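Chapter 5
Surfaces in the Home Kitchen: Stone, Wood and Metal

After studying this chapter you should be able to:
- name the main groups of material used for kitchen surfaces
- explain why a porous stone is sealed and a dense one often is not
- choose a suitable way of cleaning for each material
- read a simple maintenance record and find the mistake in it

5.1 Why begin with the worktop?

In the previous chapter we looked at floors, which carry the weight of people and furniture. A worktop carries much less weight, but its life is harder. It receives hot pans, lemon juice, oil, knives and cleaning liquids, often all of them within one hour. A material which behaves well on the floor of a hall may become ugly in a kitchen after a single winter.

Students sometimes think that the hardest material is the best one. Hardness is only one property. Glass is hard, and yet few cooks would like to cut onions on it, for the knife loses its edge very soon. In this chapter we will speak of four properties: hardness, porosity, resistance to acid and ease of repair. Please keep these four words in mind, they come back in every section.

5.2 A case from Villstead

The town of Villstead renewed the kitchens in a block of 36 flats. The work was given to the firm Groreck, and the tenants could choose between granite and oiled beech. In 14 flats the tenants took beech, and the others took granite. All of them received the same printed sheet with advice on cleaning, and this was the first mistake. The sheet recommended a weak vinegar solution for daily use.

On the granite the vinegar did little harm to the stone itself, but it slowly attacked the sealer. On the beech it removed the oil. By August several tenants were complaining of grey rings near the sink, and Groreck had to send a second sheet, this time in two versions. The complaint is filed in the town archive under number 2692, and we shall return to it in the exercises.

5.3 What granite is made of

Granite is formed deep in the ground, when melted rock cools very slowly. The slow cooling gives the crystals time to grow, and for this reason we can see them with the naked eye. The pale grains are mostly feldspar, the glassy ones are quartz, and the dark flecks are usually mica or hornblende. Two slabs from the same quarry may look quite different, so a buyer should always see the slab itself and not only a small sample.

The speckled pattern has a practical side as well. Crumbs and drops are hard to notice on it, and a surface that looks clean may not be so. Wipe the whole worktop after cooking - also the part which seems untouched.

A note on names: traders sell many dark stones as "granite" which a geologist would call gabbro or basalt. The stone sold as Esetti black and the one sold as Talpur grey both belong to this group. They are often denser than true granite and may need no sealer at all. The water test in section 5.4 will show you how to decide. 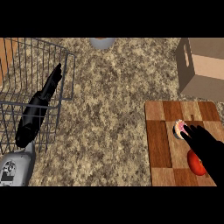

Fig. 5.1 Speckled granite worktop with wire basket and wooden cutting board (computer-generated view).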